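Category: Automation in Practice > Course Text > Part 2

Chapter 3
Two-Arm Bench Kits: Reading an Offer

A supplier's offer for a robot kit is usually a short document. It names the arms, the controller and the grippers, gives a price, and lists what is left for the buyer to provide. A technician who is asked for an opinion on it has to work out whether the kit will do the job on the bench it is meant for. This chapter takes one kit and follows it from the offer to the first month of use.

The kit is the Kosari, sold by Nirna for light bench work. It comes as two arms with a shared controller, a pair of grippers and a set of taught routines that the buyer can change. The routine we shall spend most time on is bench clearing. It was chosen because everyone knows how the job is done by hand, and because the tools are ordinary ones.

By the end of the chapter you should be able to read a kit offer and mark what is included, what is optional and what is missing. You should also be able to plan a bench layout for two arms, write a simple acceptance test, and keep a fault log that another person can follow.

3.1 Why two arms

A single arm can pick and place. It can also push things along a surface, but it then needs something to push them into. With a brush and a dustpan, one tool has to stay still while the other moves towards it, and afterwards the pan has to be lifted level, carried and tipped. People do this without thinking about it. For a machine it means two arms working to one clock, with a point at which they meet and a point at which they part.

Suppliers use the word "coordinated" for several different arrangements. In the weakest, the arms take turns and one waits until the other has stopped. In the strongest, both move together and each corrects for the other. The Kosari sits between these. The arms may move at the same time, but the routine is divided into stages, and neither arm starts a stage until both have finished the one before. This makes it slower than some kits of the same size. It also makes faults easier to find — the log shows the stage, and the stage shows which arm was late.
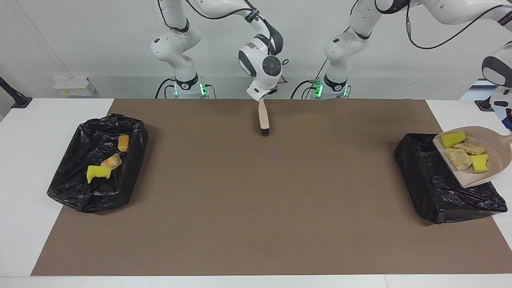 Bench clearing is divided into four stages on the Kosari: gather, load, carry and tip. The stage that causes most trouble is the carry, when the pan has left the surface and the load is free to slide. Two sponges and two cracker-like pieces on one dustpan make a useful test load, as a sponge and a dry biscuit behave differently when the pan tilts over the bin. The soft item tends to grip the plastic and the crumbly one tends to go early. Note too that the brush stays in the other gripper during this stage, bristles down on the brown paper, so that the arm need not fetch it again for the next pass. Putting a tool down and picking it up again costs time, and every pick is another chance of a poor grip.

3.2 What the offer leaves out

The Kosari offer covers the arms, the controller, the grippers and two days of training. It doesn't cover the table, the surface covering, the bins, the bin liners or the hand tools. None of these is expensive, but each affects the result. A mat that creases will lift at the edge when it is brushed. A liner that stands up above the rim of a bin can catch the lip of the pan.

Armelle Masson, who wrote the layout notes used in this course, advises fixing the position of every bought-in item before any teaching is done. Mark the bin positions on the mat. Write down the make of the brush and keep a spare of the same kind. A new brush with longer bristles will need the gather stage taught again, and an afternoon can be lost before anyone thinks to measure it.

3.3 The Lirivcombe trial

The figures in the exercises come from a trial at the Lirivcombe training workshop, run by Tincuța Sandu and Yuxi Long. It began in July and covered 1371 clearing cycles. Of these, 812 were run with mixed loads and the remainder with a single kind of item. Relu Buzatu kept the fault log, and parts of it are printed at the end of the chapter with his abbreviations left in.

The workshop bought its kit through Căpraru, a dealer, and the order was changed twice before delivery. Both versions of the offer are given in section 3.4. Read them side by side before going on, and mark each line "included", "optional" or "missing". You will need your marked copy for the acceptance test in section 3.5.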